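Chopsticks and wooden spoons in a metal utensil holder — do you store them wet?

paredes_c
Posted June 13, 2020
We redid the kitchen in January and I'm trying to keep the counters fairly clear. The one thing that stays out is a stainless utensil holder, the perforated kind, and it sits on a white stone counter. Chopsticks, spatulas and the long cooking spoons all go in it.

My problem is the bottoms of the chopsticks. After five months they're going gray, and two pairs smell musty. I wash them by hand and put them straight in the holder. 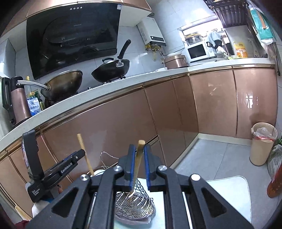
I assumed the holes would let everything dry. Do I need a different holder, or am I doing something wrong? I'd like to keep it near the stove if I can.
Carmela

nasten_fan
Replied:
Holes in the side don't help if the base is solid. Turn it over and look. Mine is a Nasten and the bottom is a flat plate, so water sat there all day. I put a folded paper towel in it and change it every couple of days.

Mehwish Zaidi
Replied:
I disagree with the paper towel. It stays damp and the wood stands in it. Dry the chopsticks flat on a rack overnight, then put them away. I've had the same bamboo set for nine years and that's all I do.

Also, store them tips up. The end you eat with shouldn't be at the bottom of anything.

tallpantry
Replied:
Tips up is fine at home, but then everyone grabs the eating end when they pull one out. I keep mine tips down in a drawer tray — an Akyol one, nothing special — and the spatulas stay out.

paredes_c
Replied:
Checked the base. It has holes too, but there was a white crust over most of them. Soaking it in vinegar now.

A drawer won't work for me, I use the long ones every time I fry.

Mehwish Zaidi
Replied:
The crust is hard water. Still dry them first. And throw out the musty pairs, you won't get that smell out.

nasten_fan
Replied:
You can sometimes. Boil them for up to 5 minutes and leave them in the sun. It worked on my spoons.

Mehwish Zaidi
Replied:
Spoons maybe. Chopsticks cost next to nothing, I wouldn't bother.

paredes_c
Replied:
Tossed the two bad pairs. The rest are on the dish rack tonight.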